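Gradano College of Technology
Automation in Everyday Work: Course Handout
Unit 7: Can machines do the chores yet?

Reading time before the seminar: one evening. Bring your task sheet from Unit 6.

7.1 Purpose of this unit

Earlier units dealt with machines that repeat one movement in a fixed place. This unit turns to work that is less orderly: clearing a table, packing a box, putting things away in a stockroom. Students will be expected to say which parts of a chore a present-day machine can carry out, which parts it cannot, and what evidence supports either view. General statements such as "robots are getting better" will not receive marks.

7.2 What makes a chore difficult

A chore is usually described by its result. "Put the things in the box" is a complete instruction to a person. To a machine it leaves almost everything open: which things, in what order, held where, and how firmly. A shop-floor task at a packing station avoids the problem by presenting the same article at the same angle every time. A kitchen table does not.

For this unit, three sources of difficulty are distinguished.

Shape. A carton has flat faces and straight edges, and two jaws can close on it from opposite sides. The width of the carton must be less than the opening of the jaws, and the grip should be close to the point of balance. A long carton held near one end will tend to swing.

Softness. Stuffed toys, folded clothing and bread change shape when pressed. The position of the outside tells the machine little about when the grip is secure.

Surroundings. An object that would be simple by itself becomes awkward when it lies against another, or when the cloth beneath it can be drawn into the jaws.
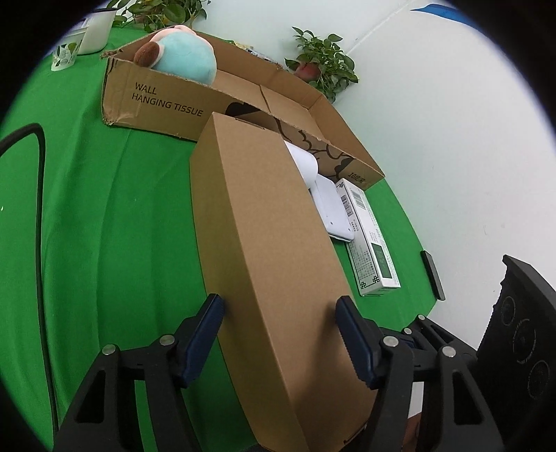
Figure 1. Gripper jaws at a long cardboard box, with the open box marked "WALL HANGING TISSUE" beyond.

Students should consider Figure 1 as a planning problem. The long box and the open box lie close together, and the open box already has a plush toy at one end. Suppose the instruction is to place the long box inside. Write down the steps in order before reading further. Most first attempts omit the question of whether the box will fit, and nearly all omit the turn needed to line it up with the space available.

7.3 Hand-guided work and self-directed work

A distinction must be kept between a tool that is moved by a person and a machine that chooses its own movements. A hand-held gripper shows that two jaws are physically capable of a task. It does not show that a machine could decide how to use them. In written work, students must state which of the two is meant. Marks were lost on this point in last year's assignment.

7.4 Measuring success

The Wermont exercise, used in this course for comparison between groups, sets 100 attempts at one task under the same conditions. In the trial discussed in the lecture, 67 attempts were completed with no help. Students should ask the following before accepting such a figure.

Was the starting position the same each time?
Was a dropped object counted as a failure if it was picked up again?
How long was allowed for each attempt?
Who reset the table, and was that time included?

The last question matters a good deal in a household. A machine that clears a table but needs a person standing by has moved the labour to a different place. The Gallagher method of recording, set out in the Unit 5 handout, enters human attention as a separate cost and should be used here.

7.5 Soft objects

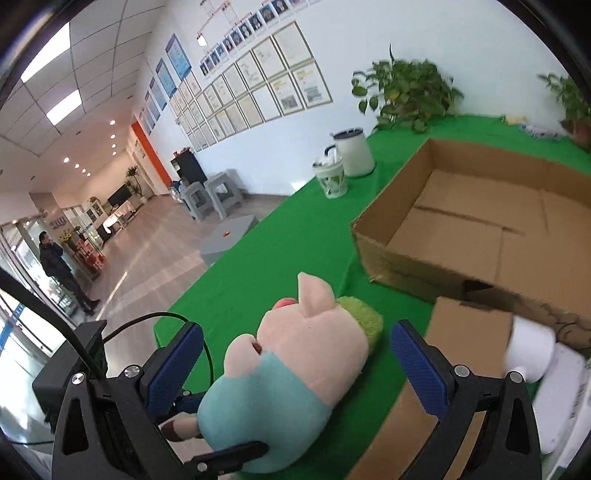

Róisín Tierney
Course Tutor, Applied Automation

The plush pig is a suitable object for the second planning problem. The head, ear and body offer different places to take hold, and each has a drawback. An ear is narrow and easily gripped, but the weight of the toy then hangs from it. The body is the safer choice if the jaws open wide enough, and the pressure must allow for the filling giving way. Students should also decide whether the toy needs to arrive in the box the right way up, as the instruction "put it away" does not say.

7.6 Present position

The view taken in this course is a cautious one. Single steps with firm, separate objects are within reach of current machines where the area is well arranged. Whole chores, with mixed objects and no one resetting the table, remain unreliable. Stockrooms are likely to benefit before homes, as shelves, containers and lighting can be altered to suit the machine. Few households would accept the same changes.

7.7 Assignment

Choose one household chore and one shop-floor chore. For each, list the steps, mark those which a machine could perform alone, and give a reason for every step left unmarked. The combined answer should fill 2 pages. Work is to be handed in at the Somon Building office by the end of September. Questions on the marking scheme should be addressed to Morenike Edet.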